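SMALL ROOMS, AND WHAT GETS LEFT IN THEM

Quick one this month as the print deadline for the Lesstead building news has crept up on us again.

The small meeting rooms on the Wernport side are back in use. New booking slots are 30 minutes, and you can take two in a row if the diary is clear. Please don't take four. You know who you are.

Main grumble so far – stuff left on the tables. Notebooks mostly. Also drinks bottles, pens without lids, one very nice scarf (still at the front desk, come and get it). If your notebook has a sticker on the cover we can usually work out which team it belongs to. If it's plain black and blank inside, not a chance. Name and extension inside the front cover please, takes ten seconds.

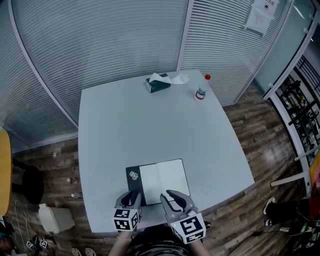 Tissues are staying. Several of you asked. One box per room, topped up from the cupboard by the Atden stairs, and if you finish a box please bring the empty one down and swap it. Used ones in the bin and not on the floor next to the bin. Same goes for bottles, though caps and all can go in the recycling by the lifts.

Stools – they keep wandering. We bought enough for every room and somehow the end one has none by lunchtime. Put them back where you found them.

On the glass: tape is fine for small notices, but low-tack only, and take your notice down when its done. Nguyen-Tran, who fitted the partitions, quoted us £925 to replace a single panel so nobody is to go at old sticky marks with a blade. Warm water and a cloth. If that doesn't shift it, tell the desk.

Cables too. If you unplug something to charge your phone, plug it back in afterwards, and tuck any loose ones against the wall where people wont catch a foot.

Lost property is held for 40 days now, up from 3 weeks, then it goes to the charity shop. Box is under the front desk, have a rummage any time before 5pm.

More next month, including the kitchen rota – sorry, ran out of space for it.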